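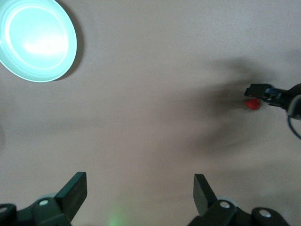 *A pale green plate with a raised rim.*

Baltasar Lozano closed his restaurant, Cordero, for eight weeks last winter and reopened with a shorter menu and higher wages. He has 182 covers booked for the first week of November and says he would be happy with fewer.

"We used to do two sittings every night and everyone was worn out by the second," he says. "Now there's one. People stay longer and they order pudding."

The old menu ran to four pages. Lozano kept the lamb shoulder, the bean stew and a lemon tart that his business partner, Kevin Benavides, wanted to drop.

"Kevin thought it was dated," he says. "It is dated. It sells."

Benavides handles the accounts and the suppliers. He moved the vegetable order to Ralico, a grower outside Nernen, and the weekly bill went up.

"I argued with him for a month," Lozano says. "Then I tasted the carrots."

Rent is the larger worry. The lease ends next year and the landlord wants another £500 a month. Lozano has looked at a smaller site in Lastero, near the station, but has signed nothing.

"I'd miss the kitchen here," he says. "I wouldn't miss the stairs."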